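Wer ein Geschenk annimmt, übernimmt damit nach verbreiteter Auffassung auch die Pflicht, es aufzubewahren. Diese Auffassung verdient Widerspruch. Sie belastet Haushalte, und sie belastet zunehmend auch die Einrichtungen, denen solche Gegenstände am Ende überlassen werden.

Die Sammelstelle Rirkov verzeichnete im Februar 129 Anfragen zur Übernahme von Andenken, Stofftieren und Geschenkartikeln. Angenommen werden konnten sieben. In den übrigen Fällen fehlten Lagerfläche und Abnehmer, häufig auch jede Angabe zur Herkunft.
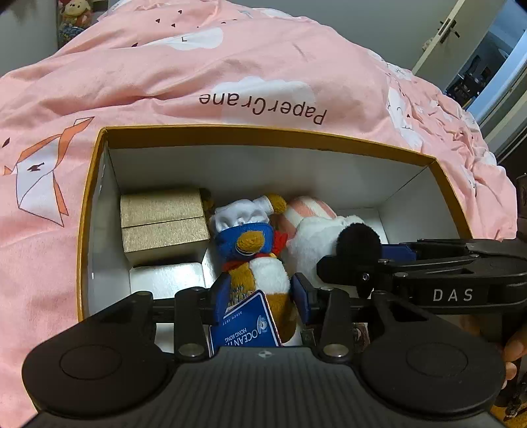 Zuzuschreiben ist diese Lage weniger dem Überfluss als einer Höflichkeitsregel, die aus Zeiten knapper Güter stammt. Damals war ein Geschenk in aller Regel auch ein Gebrauchsgegenstand. Die Weitergabe galt als Kränkung, und diese Bewertung hat sich gehalten, obwohl ihre Grundlage entfallen ist.

Danica Halás hat in ihrer Stellungnahme für den Trägerverein Mukell vorgeschlagen, bereits beim Schenken die Weitergabe ausdrücklich zu gestatten. Dem ist zuzustimmen. Ein kurzer Satz auf der Karte genügt. Einwände, wonach dadurch der persönliche Wert der Gabe leide, überzeugen nicht: Die Zuwendung liegt im Akt des Schenkens und wird durch einen späteren Besitzwechsel nicht widerrufen.

Den Kommunen ist zu empfehlen, Tauschregale in Bibliotheken und Bürgerämtern dauerhaft einzurichten und deren Betreuung im Haushalt auszuweisen.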